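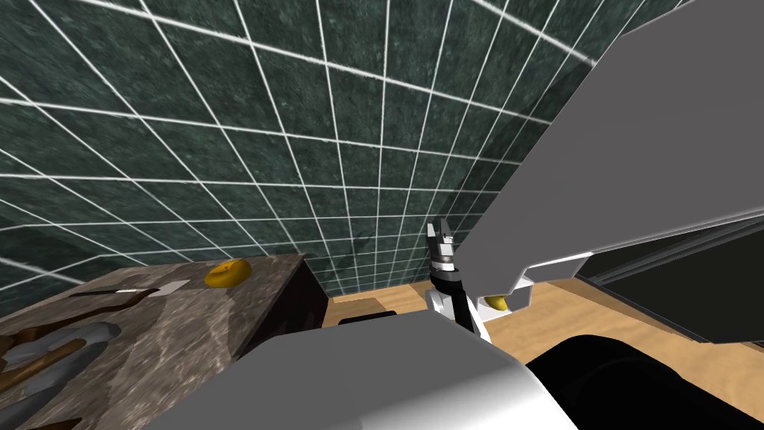
Motau: Automation of Prep Work at the Lundgren Kitchen
Second progress report to the Stostetti Fund
Submitted 22/09/2022 by Wullov Catering Services
Prepared by Soo-ah Ryu, project lead, and Teguh Lau, kitchen operations

1. Summary

This report covers the second period of the Motau project, under which Wullov is preparing to bring a two-arm robot into the prep area of its Lundgren kitchen. The work in this period was done mainly in simulation. The tasks planned for the robot are fetching and returning utensils, moving produce and baked goods between surfaces, and clearing the counter between batches. Cutting remains with kitchen staff, as stated in the grant agreement.

The project is on schedule in three of its four work areas. The exception is staff training, which started later than planned and is discussed in section 4. No change to the approved budget is requested. We do ask the Fund to approve one change to the order of work, described in section 5.

2. Work in simulation

All trials were run in a simulated kitchen with a stone-topped counter, a tiled wall and a set of common small items. The model is simpler than the Lundgren prep area. It has no foot traffic, no steam and no deliveries coming through the side door, and results should be read with that in mind.

Staff at Lundgren selected 17 handling tasks for the trial list. At the close of the period, 9 of these met the standard agreed with the Fund, meaning that the item was picked up, moved and set down without contact with any other object. The remaining tasks are still under work. Most involve long-handled utensils that lie close together or across one another, where the grippers must approach from above with little room on either side. Round and ring-shaped items set apart from others have given far less trouble.
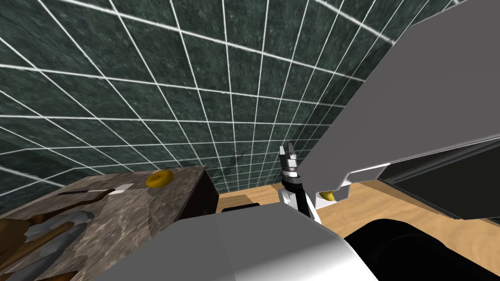
Figure 1. The two-arm unit in the simulated kitchen. The gripper at center is raised and holds nothing; a knife, wooden utensils and a yellow ring-shaped item are on the counter.

The question of knives took up more time than expected. Our first plan treated a knife as one more utensil. Kitchen staff objected, and the objection was sound. A knife on a shared counter is a matter of habit and trust between the people working there, and every cook at Lundgren knows where the others lay theirs down. The rule now in force for the project is that the robot does not handle knives and does not reach across one. If a knife lies between the arm and the item requested, the robot stops and signals for a person to move it. This rule will slow some tasks. We consider the loss acceptable.

A second matter is reach. The two arms share a narrow working space, and a path that suits one can place the other where a cook would normally stand. Teguh Lau has asked that the position of the idle arm be recorded for every trial, along with that of the arm doing the work. This is now standard practice.

3. Effects on kitchen work

The Fund asked for a fuller account of what the project changes for employees. Over 14 hours of meetings were held with prep staff from both shifts, and the points below come from those meetings.

The early shift expects the most change. Its members now spend a large part of the first hour laying out tools and bringing produce to the counter, often while also answering the phone. If the robot takes over the laying out, that hour becomes cooking time. Several cooks welcomed this. Others noted that the first hour is also when newer employees learn where things belong and how each station likes to be set – a form of training that has never been written down. 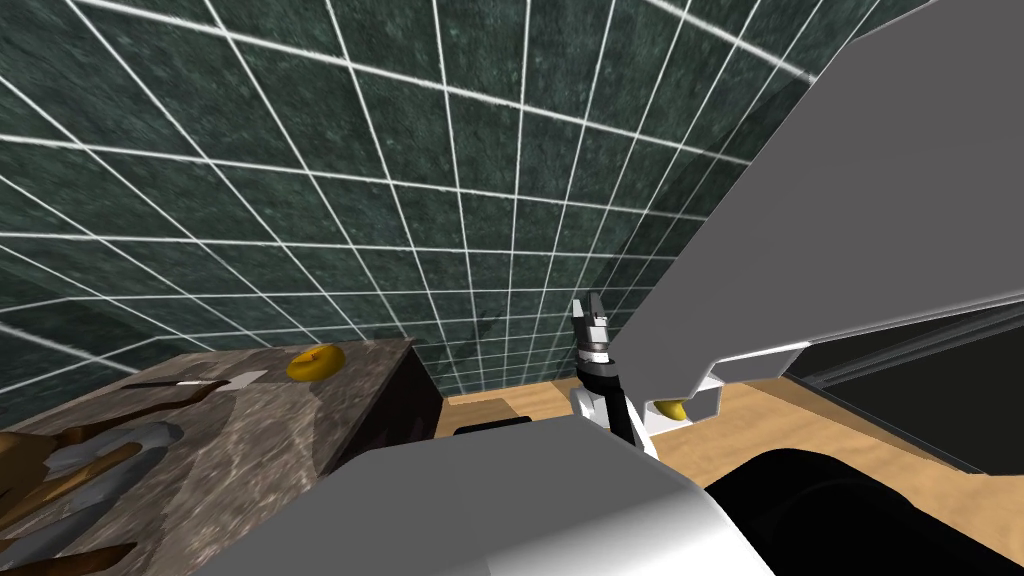
We take that concern seriously. If the layout work moves to a machine, the learning that comes with it must be given a place of its own in the schedule. Soo-ah Ryu and the shift leads have drafted a plan under which each new hire will set up a full station by hand during the first weeks of employment, with the robot switched off. The draft has been shared with all prep staff and comments are being collected.

Staff also asked whether positions would be cut. Wullov has confirmed in writing that no prep position at Lundgren will be removed during the grant period. We cannot speak for the time after it, and we have told staff so plainly. Some duties will be renamed. The post of early prep assistant, for example, will include starting the robot, checking the grippers and stopping the unit when needed. The pay grade for the revised post is under discussion with the employee representative.

4. Training

Training began in November of last year for the shift leads only and was to be extended to all prep staff in this period. The extension was held up when the written guide was found to be too technical. It has been rewritten in everyday words and tested with 2 employees who had taken no part in the project. Their comments led to a shorter section on start-up and a longer one on what to do when the robot stops partway through a task.

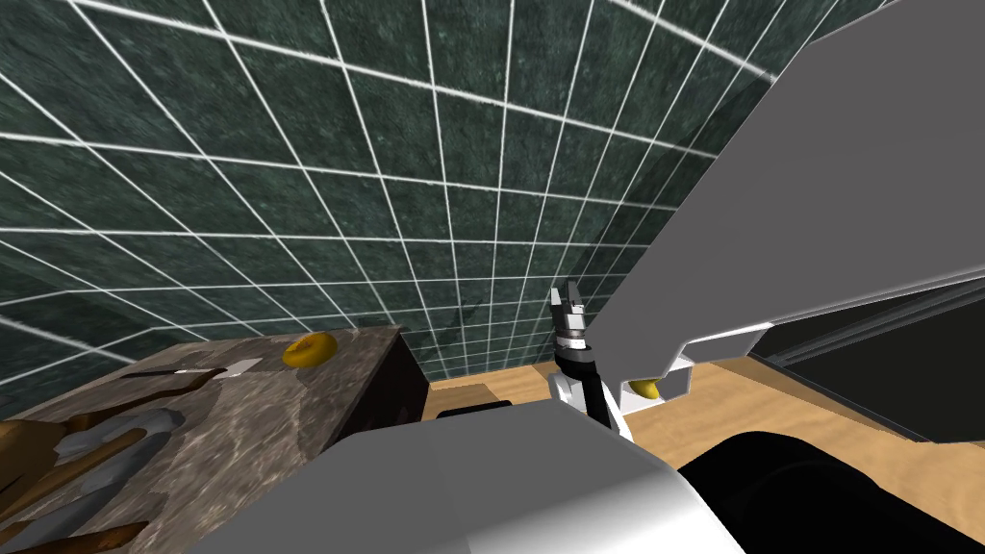
Figure 2. Simulated kitchen, open gripper between the counter and the second arm.

5. Requested change and next steps

We ask that full staff training be completed before the robot is installed at Lundgren. The approved plan has the two running at the same time. The change would move installation back within the grant period and carries no added cost.

In the next period we will continue with the remaining handling tasks, begin trials with more crowded counters and settle the terms of the revised early shift post. Soo-ah Ryu remains the contact for technical matters. Questions on staffing and training should be sent to Teguh Lau at the Lundgren office.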